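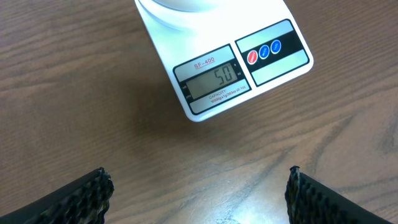 Chapter 2: Weighing Out Dry Foods

Before you start. Bring an apron. Recipe cards for this chapter are on page 165, answers to the number work on page 263.

Most kitchen sums go wrong at the scale. Wrong unit, bowl left in the total, a scale sat half on a chopping board. So this chapter is slow and plain. Soybeans all the way through, becuase they pour well, keep well and don't stick to anything. Lentils or rice will do if your school has no beans.

You will learn to:
- zero a scale with a bowl on it
- read grams and not ounces by mistake
- scoop up to a target weight and stop

2.1 Setting up

Flat table. Scale square in front of you, display facing you. Bowl in the middle of the platform, then zero. Check the little unit marks by the display. If it says oz, change it now, not halfway through.

Dried beans go in a tub beside the scale, close enough that nothing has to travel far. One scoop. Leave it in the tub between goes. 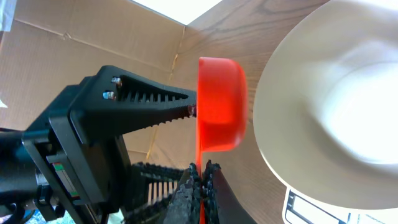

Fig. 2.1 Orange scoop, held by the handle, beside the white bowl.

Hold the scoop by the handle, low over the bowl. Tip gently. Beans bounce, and a bean on the floor is a bean off your total (and a slip waiting to happen). Full scoops to begin with, half scoops as you get near. Last few by hand.

2.2 When do you read it?

Wait for the numbers to settle. Hands off the table, no leaning.

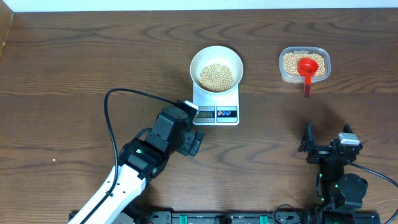
A reading taken while the beans are still rolling is no use to anybody. Give it a moment, look again, write it down with the unit. "263" on its own means nothing. 263 g does.

Over the target? Take some out. Don't zero it again to hide the extra, Shazia Usmani's class tried that in the September trials of this book and their soya milk came out like paste.

2.3 Bowl weight

Some recipes give you the bowl and food together. Then you need the empty bowl first. Weigh it, note it, take it away from the total at the end. Same bowl all the way through, obviously. 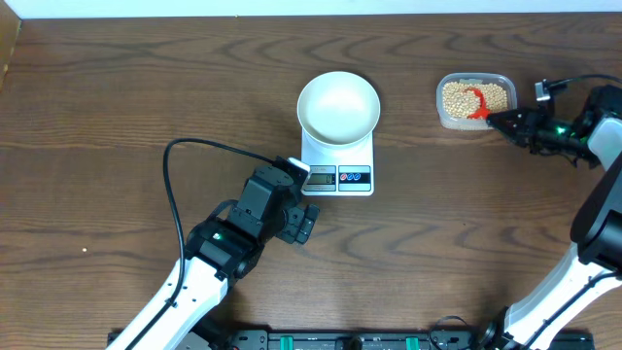
Fig. 2.2 Empty bowl on the scale, soybeans and scoop to the right.

Try it. Work in pairs, one scooping and one reading, then swop over.

1. Zero the scale with the bowl on. Weigh out 165 g of beans.
2. Tip them back in the tub. Do it again without looking at the display until you think you are there. How far out were you?
3. A canteen needs 3000 g of dried beans. Write that in kilograms.

Keep your results, they are needed for the soaking table in 2.4.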